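### 4.2 Filling and Setting Out the Seasoning Jars

1. Wash each jar and lid by hand. Allow the parts to dry for 30 minutes before filling.
2. Fill small jars with fine or granular contents. Reserve the larger jars for grains and bulk goods.
3. Close each lid firmly by hand.
4. Stand the jars upright on a level table — contents should be visible through the glass. 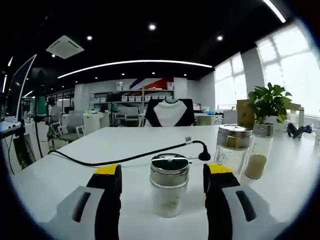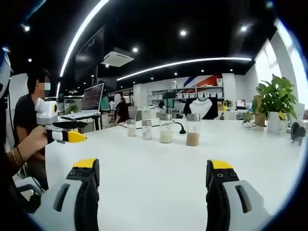 *Glass jars with metal lids on a white table.*

5. Turn the shaker opening to the closed position before storing a jar.

**Note:** Jars may be filled to within 10 mm of the rim.

**Caution:** Do not place filled jars in a microwave oven. Do not lift a jar by its lid.

Replacement lids may be ordered from Haque, Pondmont, under part number 300.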